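The coffee had run out by the time I got to Ernonent's open afternoon in Skirkport, so I went straight to the robots. That was the right call anyway, because the place filled up fast once the doors opened at 2.

If you missed the poster in the library window, the idea was simple. Ernonent has been working with Vornine on a project they call Lammers, and the point of Lammers is to get robot arms to do the fiddly jobs in a server room. Plugging in network cables, mostly. They've been at it for a while up here, and this November they finally let the rest of us in to look.

I had pictured a big hall full of blinking cabinets (I blame the movies). What they work on is a small open rack with a Netgear switch at the top, a couple of black units under it and a tray at the bottom, next to a wooden table with a yellow patch cable on it. I have a switch not so different from that one in my hall closet, and I've cursed at it plenty, so I felt right at home!
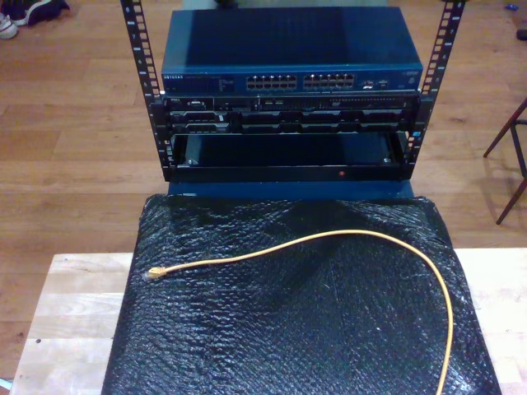
My neighbor, who came along for the ride, was less impressed and wanted to know why anyone would pay for two robot arms to do what her grandson does for pizza money. Fair question, and she asked it out loud. The answer from the Ernonent people was that one cable is easy, and so is the second, and it's the long nights with row after row of them that wear a person down. They also said a plug is a surprisingly mean little object to teach a machine about. It has a right way up, it has a latch that needs to click, and the cord hanging off the back keeps pulling it somewhere else. I'd never given that a thought, and now I can't plug in anything without noticing.

We got a short talk first, then the demonstration. The talk was fine – a few too many slides for my taste, but the speaker was friendly and took questions all the way through. Somebody's kid asked whether the robot ever gets bored. No, came the reply, but the people watching it do.

Before the arms were switched over to the real job we were invited to come up and look at how they're put together, as long as we kept our hands to ourselves. I spent longer on this than I meant to. I'd expected heavy bolts and a steel pedestal or something, and here's this smooth white arm standing on a silver ring and a dark square plate, right there on the tabletop. The grippers have serrated strips along the insides of the fingers, which look a bit like the edge of a bread knife. A man behind me asked what one would do to his thumb and was told, very cheerfully, that he was welcome to wonder.
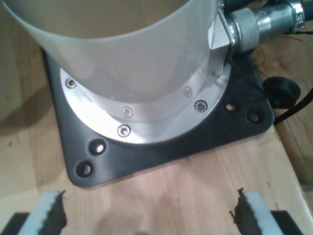 *The foot of one of the arms, with the gripper fingers in front.*

Then the demonstration itself. Lammers uses 2 arms together, and the part everybody crowded in for was the one where a gripper picks up the plug and turns toward the ports. It's slow. I want to be clear on that so you don't go next time expecting a juggling act. You stand there leaning forward with your own fingers twitching, and there was a good deal of muttered advice from the back row ("left a bit, left a bit"), none of which the robot took.

We were told it had been through 200 practice runs in the week before the open afternoon, and that the team writes down every one of them, good or bad. I liked that they said so. They were just as open when I asked about the misses, and explained that the cord is usually to blame. If it bends the wrong way, the plug arrives tilted and the arm has to back off and try again. 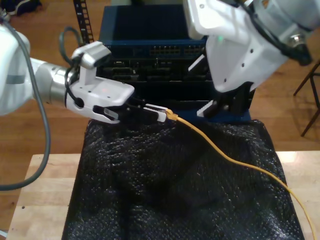 *Plug in the gripper, pointed at the network gear.*

I stayed for the questions at the end, which went on a good while. Would this take jobs at the data center out by the highway? The Vornine side said they see it as a night-shift helper, with people still planning the work and checking it. Not everyone in the room bought that, and I'm still chewing on it myself. Someone else wanted to know if it could sort out the tangle behind a television, and got the biggest laugh of the day. (I was the someone else. The answer is no.)

They closed up at 7, although a few of us were still hanging around by the door talking about cables, of all things. Ernonent says it would like to do another open afternoon in the spring, with a longer slot for schools and, I hope, more coffee. Entry will be free again, and you can ask to be put on the mailing list at the front desk in Skirkport.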